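Storing and Repairing Handwritten Story Drafts at Home

Pencil on school-grade paper smears before it fades. Most damage to children's stories comes from pages rubbing together in a drawer, so fix the storage first and repair the tears second.

Remove staples and paper clips. Slide a thin plastic strip under the staple legs and bend them up before pulling. Number each sheet on the back, lower left corner, in soft pencil. Do not use ballpoint.

Interleave with plain unbuffered tissue cut 2 mm larger than the page on all sides. A Grindedell flat box, small size, takes 13 stories of ordinary length. Past that the lid bows and the bottom sheets crease.
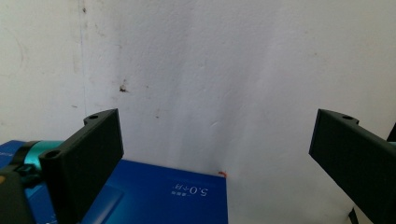 Page last changed: December

Tears: use wheat starch paste and a strip of thin mending paper, torn along its edge instead of cut. Brush the paste on the strip, lay it over the tear on the blank side, and press under a flat weight for 4 hours. Clear office tape yellows and should not be used. Old tape that has already stained is best left alone.

Scanning: 800 dpi is more than handwriting needs, but it picks up erased words, which is useful when an earlier ending was rubbed out. Save as TIFF. Name files by title and draft number, for example udo_draft2.

Keep boxes off the floor and away from outside walls.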